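An Afternoon at the Clurnumgate Open Day

I went to the Clurnumgate open day in May with my neighbor Thiện Khổng, who had signed us both up before asking me. Clurnumgate is the old dairy building on the north side of Stusley. It was empty for years and is now rented out to small firms, most of them doing some kind of machine work. Once a year they open the doors from 10 in the morning until 4 in the afternoon. Entry is free and you get a paper map at the door.

The map listed 27 stops on two floors. We saw maybe half of them. There was a company that tests bicycle hubs, a man who repairs church organ blowers, and a room full of sewing machines that we only looked at through the glass. The coffee was downstairs and cost more than it should have.

The one I had come for was Surnamska, up on the second floor. They work on robot arms for kitchens, and this year they had an arm running at a table of toy food and small pans. The name of the setup was Tôn. Thiện asked one of the staff where the name came from and she said it was picked before she was hired.

We got there at 1:30 and had to stand at the back for a while. The group in front of us was a class from the middle school, and they had a lot of questions about whether it could make tacos. Once they moved on we had a good spot near the table and stayed for two full rounds of the demonstration.

The task is easy to explain. You have toy food and kitchen things on a white table, and the arm picks up a piece and puts it somewhere else. There is a plush ketchup bottle, a slice of orange, strawberries and a banana. The arm has a small camera down by the gripper, and the view from that camera was the part I found most useful, as you get to see the job from the hand's side.

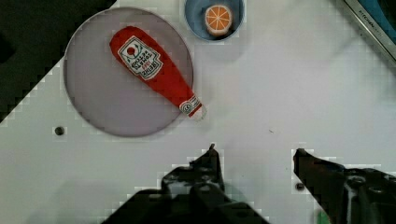 How the demonstration was run

A woman from Surnamska stood at the side and talked while the arm worked. She did not have a microphone, so you had to lean in. She said they use toys for practice because a toy can be dropped all day long and there is no mess to clean up. She also said soft things are harder than they look. A hard block keeps its shape when you squeeze it. A stuffed bottle gives a little, and the arm has to close on it enough to hold it and no more.

She told us they had run the bottle 70 times that week to get ready, and that 33 of those were on the day before the doors opened. I asked how many had gone well. She said most, and that she would rather show me than quote me a number. Fair enough.

The arm moves slower than I had pictured. I had the car factory kind in mind, the ones from TV that swing around throwing sparks. This one takes its time getting into place. A boy next to us said it was like watching his grandfather look for his glasses, and his mother told him to hush.

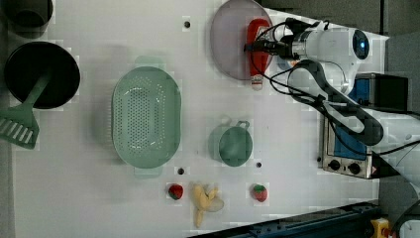 The arm with the red bottle over the plate.

Thiện worked in a commercial bakery for a long time, and he had more to say about the layout than about the robot. He thought the table was too crowded for a person to work at. He would have moved the big pot first thing. The woman said the clutter was on purpose, and that a clean table would teach them very little about real kitchens. He said she had clearly never seen his kitchen. They got along well after that, and I stood and watched while they talked about oven doors for a good ten minutes.

I liked looking at the arm itself as much as the work. It has more joints than I would have guessed, and it can fold up over its own base and still have the wrist out over the table. There is a blue light at the wrist. I meant to ask what the light means and forgot.

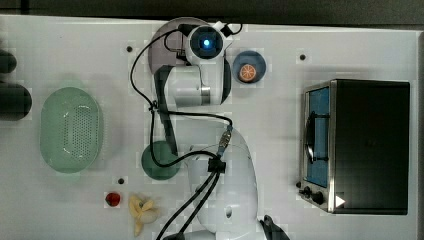 Does a person have to steer it the whole time?

It depends on the task. The woman said they guide the arm by hand or with a controller when they are teaching it something new, and let it run alone on the jobs it has already practiced. For visitors they always keep a staff member within reach of the stop button.

I asked her next what the goal was, and whether we would have one of these at home. She didn't promise anything. She said the first places that want it are large kitchens, like hospitals and schools, where somebody spends a whole shift moving the same items from one spot to another. Homes are much harder, she said, as every home is different and people leave things everywhere. That matched what I know about my own counters.

The second round was the bottle again, by request of a little girl at the front. We had moved over to the other side by then and had a better angle on the screen with the gripper view. Up close the bottle is nicely made. The label is felt, with a tomato and a vine and the lettering in black and red. I asked where they bought it and was told it came in a set with other play food.

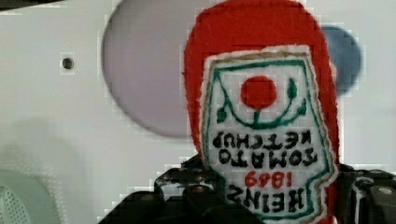

After that round we went back down and found the organ blower man again, as Thiện wanted his card. We also stopped at a stall selling off old lab glassware at 2 dollars apiece. I bought a beaker for no reason and it is now holding pens.

A few practical notes if you plan to go next year. Park on the street behind the building, since the front lot fills up before 11. The elevator is slow and small, and the stairs are at the far end past the restrooms. The upstairs rooms get warm in the afternoon, so leave your jacket in the car. Surnamska runs its demonstration on the half hour, and the early ones are less crowded. The school groups come mostly after lunch.

We left at 3:15. Thiện has already said he wants to go again, and he says he'll bring them a proper bread pan to try.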